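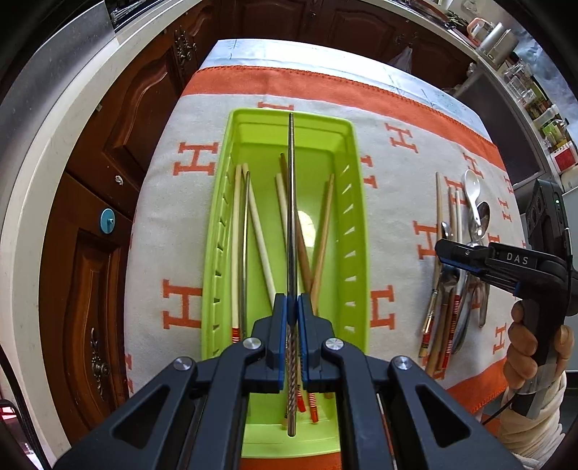
Progress report to the Sethi Fund, third quarter of the grant
Shared kitchen equipment and storage, Killeo House
Prepared by Anika Crenshaw

1. Where we are

The grant was for re-equipping the shared kitchen and sorting out how small things are kept in it. In the second report I said I would believe in the new storage when I saw it survive a month of ordinary use. It has now had that month, and my view is mixed.

Spending to the end of April stands at £1,814 for this part of the grant. Most of that went on shelving, drawer inserts and the draining trays. The remaining amount is held back for replacement cutlery, which I don't want to buy until we know what we are losing and why.

2. Chopsticks and small utensils

This took up far more time than the application suggested it would. The application (which I did not write, but did sign) said that "a simple tray system" would deal with it. We have the trays. I would not yet call it a system.

The lime-green plastic drainers are the better of the two types we bought. They have raised walls with rows of small triangular holes along the long sides, so air gets in, and they are long enough for a chopstick to lie down in. The Radeck ones were cheaper and have solid sides. Water sat in the bottom of them and Dae-han Won has moved them to the stationery shelf, where they are doing well.

The mixing of types has not been solved. Steel, pale bamboo and darker wooden chopsticks still end up in the same tray, and people pick out whatever is nearest. The plan was one tray for metal and another for wood. Shagufta Mirani put labels up on a Friday and by the next evening session both trays held both kinds. She has since suggested that we stop fighting this and simply sort at the end of the night. I was against that at first, as it adds a job, but sorting one tray takes a couple of minutes and arguing about labels takes longer.

Our stocktake found 96 chopsticks where the opening list had rather more. The opening list was done from memory, so I would not read much into the difference. Of those, 79 could be matched into usable pairs or near enough. The rest are odd ones. We have kept the odd steel ones, which are handy for stirring and for getting things out of jars, and thrown out any wooden ones that were splitting.

3. Drying and surfaces

You asked last time whether the drying area had been "fully resolved". It has not. Utensils are still laid out on the table beside the trays, on whatever cloth is to hand, and I have stopped asking people not to do this. There isn't enough draining space by the sink on a busy evening and the table is where the room is. A second rack might help. It might also fill up in a week and leave us where we started, and I would like to borrow one before asking you to pay for it.

The blankets and cloths are washed with the tea towels. Shahzad Khokhar changed us over to Clirico powder in the winter on the grounds that it rinses out better. I can't tell the difference, but nobody has complained and it costs the same.

4. Sessions

Some 26 people now use the kitchen in a normal week. That is a little up on the last report, though two regular groups swapped evenings and I suspect a few names have been entered twice. Anum Magsi is keeping a single sign-in book from now on, so the next figure should be firmer.

Feedback on the new layout has been polite. The question on our form was "Is the kitchen easier to use?", and nearly everyone ticked yes. I don't put much weight on that – people who have just been given a free meal tend to tick yes. The written comments were more useful. Three asked for longer tongs, one asked for the old kettle back, and several said they could not find the peelers. The peelers are in the second drawer, where the plan says they should be, so the plan may be wrong.

5. What we said we would do, and have not

The wall chart showing where things live is still a pencil draft. Dae-han has drawn it twice, and each time something was moved before it could be printed.

The lidded boxes for spare cutlery have not been ordered. The price went up and I'm not convinced that lids will be put back on.

6. Next quarter

Sort the trays nightly and drop the labels. Try the borrowed rack for four weeks. Move the peelers. Repeat the stocktake, this time against a written list, and spend the replacement money only on what that shows to be short.

I would ask that the unspent amount be carried over on the same terms. If the fund would prefer it back, please let me know before the June meeting so that I can tell the evening groups.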